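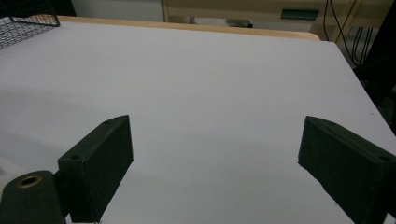 A white tabletop. October 2025

Petition Over Bus Cuts Draws 3,679 Signatures in Kastham

A residents' group called Entili has handed the Kastham town council a petition against planned cuts to evening bus service. It carries 3,679 signatures and asks for a public vote.

The council approved the cuts in June. Under the plan, Route 7 to Fusten would stop running after dark, and fares would go up by 50 cents.

Entili began with a few night-shift workers from the Druvonow packing plant. Its first march drew some 202 people to the steps of the town hall. The group says it will keep marching until the route is restored. The council has not set a date for its reply.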